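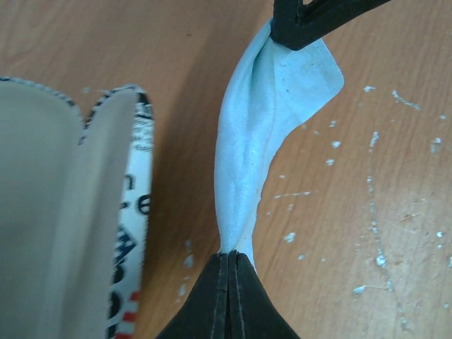 チェーンのワックス処理でいちばん時間を取られるのは、浸ける工程より脱脂の工程である。新品のチェーンには防錆を兼ねた粘りの強いグリスが入っていて、これがピンとローラーの間に残っているとワックスが金属面に乗らない。外側のプレートだけを見ても判断がつかないので、溶剤から上げたチェーンを布で挟んで長手方向に引き、色移りを見ることにしている。布は白でも構わないが、写真のような淡い水色でも灰色がかった薄い汚れは十分に見分けられる。困るのは毛羽のほうで、表面が少し起毛した布は吸いがよい代わりに、プレートの角に繊維を置いていくことがある。最後の一拭きだけは毛羽の出ないものに替える。

2025年12月1日現在の手順をまとめておく。前にまとめたのは10月で、そこから溶剤の順番と引き上げの温度を変えた。通勤に使っているPramettiのチェーンと、予備の一本を交互に使う運用は変わっていない。

脱脂

使うのは灯油系の溶剤と変性アルコールの二種類。口の広い瓶にチェーンを入れ、灯油系を浸かるまで注いで蓋をし、振る。しばらく置いてまた振り、液を換える。二回目の液がほぼ透明のままなら次に進む。濁るようなら三回目をやる。新品のチェーンで二回で済んだことはほとんどない。

そのあとアルコールに移す。アルコールの役目はグリスを溶かすことより、灯油系の残りを追い出すことにある。灯油系は揮発が遅く、残ったままワックス槽に入れると槽の中身が少しずつ薄まる。前回までは灯油系の一回目と二回目の間にもアルコールを挟んでいたが、これは無駄だった。途中で挟んでも次にまた灯油系に入れるのだから、最後にまとめて二回通すほうが理にかなっている。

Soltadgateの水系クリーナーも一本使い切るまで試した。容量は1,000mLで、薄めて使えるため費用は安い。外側の落ち方は溶剤と変わらない。ただし水系は乾燥が面倒である。ローラーの中に水が残っていると、槽に入れた瞬間に泡が激しく出る。乾かすために温風を当てている間に、プレートの内側に点錆が出たことが一度あった。使えないというほどの欠点ではないが、乾燥まで含めた手間で考えて溶剤に戻した。

溶剤はどれも引火する。屋外で作業し、瓶を開けている間は加熱器具の電源を入れない。脱脂と浸漬を別の日に分けてしまうのが簡単で、最近はそうしている。使用後の灯油系は蓋をして静置しておくと黒い沈殿ができるので、上澄みを次回の一回目に回す。沈殿と古い液は自治体の指定に従って出す。流しには捨てない。

ワックス槽

加熱にはMirzaeiの小型の電気鍋を使っている。保温と弱の二段しかない安い調理器具で、もちろん食品には二度と使わない。弱のまま放置すると必要以上に温度が上がるため、溶けきったら保温に落とし、温度計を差して管理する。直火は論外で、湯煎も蓋の裏の水滴が槽に落ちるのが嫌でやめた。

中身はMakovの固形ワックス。パラフィン主体で、固体潤滑剤が入っている。静置すると潤滑剤が底に沈むので、チェーンを入れる前に必ず底からかき混ぜる。混ぜないで浸けたチェーンは見た目では区別がつかないが、雨に一度当たっただけで鳴き始めた。偶然かもしれないので断定はしない。

以前、Babak Golestaniという人の配合表を参考にして自作したこともある。精製パラフィンに流動パラフィンを少量足して、冬場の割れを抑えるという内容だった。氷点近い朝でも剥がれが少なく、その点では市販品よりよかった。反面、夏は表面がべたつき、砂を拾う。季節ごとに槽を分けるほどの熱意はないので、今は市販品一本に絞っている。残りの自作ワックスは鋸の滑りをよくするのに使っている。

浸漬

チェーンは針金に通して、輪が重ならないように沈める。冷えたチェーンを入れると表面で一度ワックスが固まり、周囲が白く濁る。その膜がまた溶けて、金属が槽と同じ温度になってからが本番で、ここから細かい泡が出始める。泡はピンとローラーの隙間に残っていた空気である。針金を持って上下左右に揺すり、泡が出なくなるまで続ける。

泡が止まったかどうかは案外わかりにくい。揺すれば液面が動いて泡が立つので、止めてから見る。ライトを斜めから当てると見やすい。急いでいるときにここを省略すると、中まで入っていないチェーンができる。外側はきれいに覆われているのに、走り出してすぐ音が出る。

引き上げの温度については、10月の記事に書いた内容を訂正する。あのときは熱いうちに上げて余分を切るのがよいと書いた。確かに外側はきれいに仕上がるが、粘度が低い分だけ内部からも流れ出てしまう。今は電源を切り、液面の縁に薄く膜が張り始めるところまで待ってから上げている。外側に厚めに残るので見た目は悪い。初回の走行でぽろぽろ落ちるため、床が気になる人には向かない。それでも再処理までの間隔は延びた。

上げたチェーンは吊して冷ます。冷えると棒のように固まるので、丸棒か柄に巻きつけるようにして一コマずつ折り、動くようにする。これを怠って無理に変速機に通すと、固まったコマがプーリーで跳ねる。内外どちらにも曲げ、左右にも軽くひねっておく。

重量の記録

浸ける前と後に重さを測っている。現在の一本は、脱脂後の状態で258gだった。使っているキッチン秤は最小表示が粗く、ワックスの付着量のような小さい差を論じるには力不足である。付着量よりも、脱脂が済んだかどうかの補助として見るほうが役に立つ。アルコールが抜けるまでは値が少しずつ下がり続けるので、時間をおいて二度測り、表示が変わらなければ乾いたとみなす。

伸びはチェッカーで測る。差し込み式の安物は、ローラーのがたまで含めて測ってしまうので早めに交換の判定が出る。三点で当てる形式のものに替えてからは、判定が落ち着いた。測定は必ず数か所で行い、一番悪い値を採る。ミッシングリンクの近くは避ける。

再処理の間隔

乾いた舗装路だけなら、音が出る前に再処理するという基準で問題ない。距離で決めるのは便利だが、雨の日の一往復は晴れの日の何往復分にも当たるので、距離計の値はあまり当てにならない。自分の場合は、雨の中を走ったらその晩に乾いた布で水気を取り、次の休みに予備と入れ替える。外した一本は熱湯に通して古いワックスと汚れを流し、よく乾かしてから槽に戻す。再処理では溶剤の脱脂は不要で、一回あたりの作業は格段に軽い。

この運用で、今の一本は走行距離が約1,000kmになり、再処理は8回を数えた。チェッカーの値にはまだ余裕がある。オイルを使っていた頃の記録は測り方が違うため、寿命の比較はしない。はっきり言えるのはスプロケットの歯が黒くならないことで、ホイールを外しても手が汚れない。輪行の際にはこの差が大きい。

ミッシングリンクについて

再処理のたびに外すので、リンクの着脱回数が多くなる。メーカーによっては再使用不可としているものがあるため、必ず再使用可と書かれた製品を選ぶ。それでも嵌合が緩くなったと感じたら替える。リンクだけは浸けたあとピンの根元にワックスが詰まり、最後まで嵌まりきらないことがある。爪楊枝で溝をさらい、はめたあとクランクを止めてペダルに体重をかけ、噛み合いを目で確かめる。

槽の交換時期

同じ槽を使い続けると、底に灰色の泥のようなものが溜まる。沈んだ固体潤滑剤と区別しにくいが、固まったワックスを鍋から抜いて裏返し、底の層を爪でこすってざらつくなら汚れと判断している。ざらつく層はナイフで削り落とす。削った分だけ新しいワックスを足せば、槽を丸ごと捨てる必要はない。ただし潤滑剤の割合は少しずつ下がっているはずで、どこかで全量を入れ替えるのが本来だろう。うちの槽は色がかなり暗くなってきたので、年明けに一度空にする予定でいる。

次は予備の一本で、アルコールを最後の一回だけに減らしても差が出ないかを試す。溶剤の消費が減るなら、そのほうがいい。結果は追記する。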